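Fachforum Kleinbrauereien und Getränkehandwerk
Bereich: Betrieb und Genehmigung

Thema: Ausschank im eigenen Betrieb, Pfandregelung für Mehrwegflaschen

Sudhaus_Jokitz schrieb am 22. Juli 2024:
Sehr geehrte Mitglieder, unsere Brauerei in Jokitz erzeugt im Jahr rund 500 Hektoliter und beabsichtigt, ab Januar an 4 Tagen im Monat einen Ausschank zu betreiben. Zusätzlich sollen Literflaschen mit Bügelverschluss befüllt werden. Wir bitten um Erfahrungen zur Höhe des Pfandes und zur Abstimmung mit der Gemeinde.

Malzkontor schrieb:
Für den Ausschank empfehle ich eine frühzeitige schriftliche Anfrage beim Ordnungsamt, mit Grundriss und Angabe der Sitzplätze. Beim Pfand haben wir uns für 4 Euro je Flasche entschieden. Die Rücklaufquote liegt seither bei 98 Prozent. 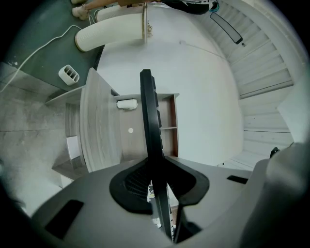

Raum mit Holzregal

Bondus_Braeu schrieb:
Dem Vorredner ist beim Pfand zu widersprechen. Ein Betrag in dieser Höhe schreckt Laufkundschaft ab; wir erheben die Hälfte und sind damit zufrieden. Für die Spülung nutzen wir eine Anlage von Visser — gebraucht erworben, ohne nennenswerte Ausfälle.

Malzkontor schrieb:
Bei einem Bestand von 4.000 Flaschen ist der Wiederbeschaffungswert durchaus erheblich. Ich halte an meiner Empfehlung fest.

Hopfen_und_Recht schrieb:
Unabhängig von der Höhe sollte das Pfand auf dem Kassenbeleg gesondert ausgewiesen werden. Die Kassensoftware Ondura sieht hierfür eine eigene Warengruppe vor.

Sudhaus_Jokitz schrieb:
Vielen Dank für die Hinweise. Die Anfrage an die Gemeinde wird vorbereitet. Über das Pfand beraten wir intern noch.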